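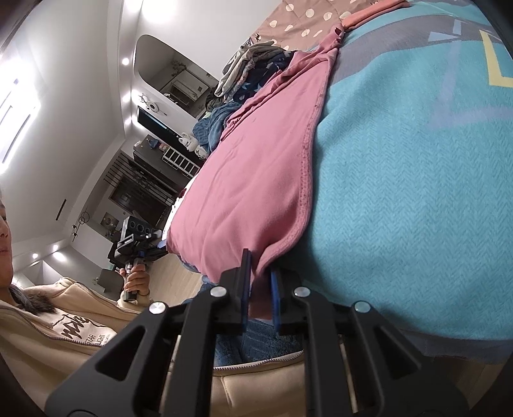

I've been meaning to write up the Weltus garment steamer since January, when my old iron finally gave up halfway through a linen shirt, and here I am at last with a cup of tea and a basket of clean washing I'm pretending not to see.

I bought mine from Dandomside, the homewares place near the station, for $40 on special. I'd gone in for a new ironing board cover (which I still don't own) and came home with a steamer instead. My sister-in-law Kirsty has had the bigger Cavau model for years and swears by it, but it's the sort with a pole and a tank on wheels, and our laundry is barely wide enough for me!

First, the good. It heats up quickly, it's light enough that my wrist doesn't complain, and it does a lovely job on cotton tees, summer dresses and anything floaty. Doona covers come up nicely too if you do them once they're already on the bed, which feels a bit like cheating and I recommend it wholeheartedly. The cord is generous, so I can wander right around to the far side without unplugging.

Now for the grumbles. The water tank is small, and you'll be refilling it if you've let things pile up the way I do. It spits if you tip it too far forward, so keep it fairly upright and have a practice go on a tea towel. And it won't give you a sharp crease in trousers or a crisp collar, no matter how long you stand there hoping. Thick hems are hit and miss as well – I pull them taut with my free hand and go over them twice.

The instructions are tiny and grey on grey, so have your glasses handy. The little brush attachment is quite good on wool coats, though mine pops off if I'm too enthusiastic.

Would I buy it again? Yes, at that price. I'll still need a proper iron for my husband's work shirts, and I've got my eye on one at Kavanagh if they ever mark it down.

Four stars from me.

Kirsty Mellor's sister-in-law (she says hello)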